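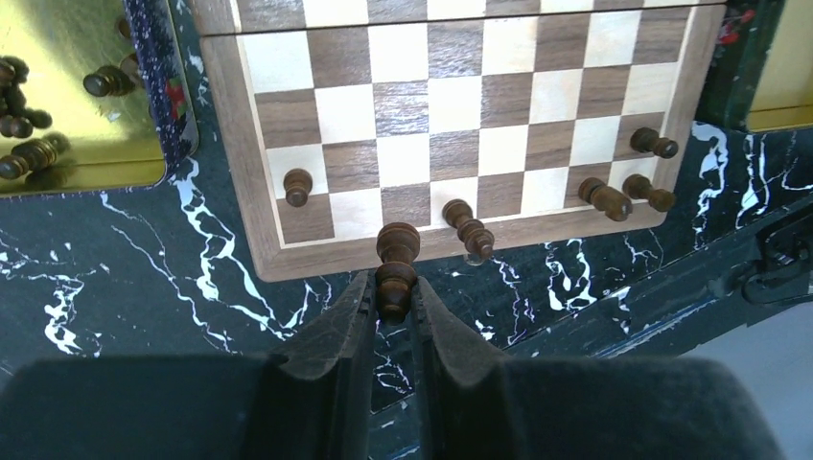
A Visit to the Game Makers' Open Day in Nolholm

Monday, February 26, 2018

Last week I took the bus to Nolholm for the open day of Grukus, a workshop which makes and repairs board games. The ticket costs 2 euros and the visitors go in groups of 12 persons, so it is better to come early. I came at ten and I waited 30 minutes in the yard, where they sold tea.

The first room is for cutting. It was loud and we did not stay long. In the second room they turn the pieces, and our guide told us that a good worker can finish 1000 pawns in one week. I asked if she meant all by one person, and she said yes, but only the simple shapes.

I liked most the folding chess sets. When the board is closed it becomes a case, and the pieces travel inside. The one I looked at longest has dark walnut and pale maple squares and a wooden border with rounded corners, very pleasant for the eye. The dark pawns have a round head with a collar under it. They are glossy, and on the black table with white veins they looked more expensive than I expected. Some of the pawns were standing and others were lying on the squares, and I wanted very much to put them all in their row.

In the last room is a small shop. They sell also boards from Correa, but these do not fold. I bought a little bag of spare pieces for my uncle's old set, and I hope the size is correct.

The tour is only in the local language, with a paper in English which you must give back at the end. There is no elevator to the second floor. After the visit I ate soup at Sestis, across the street, where the portions are big. The next open day will be in April, and the workshop takes names for it by telephone.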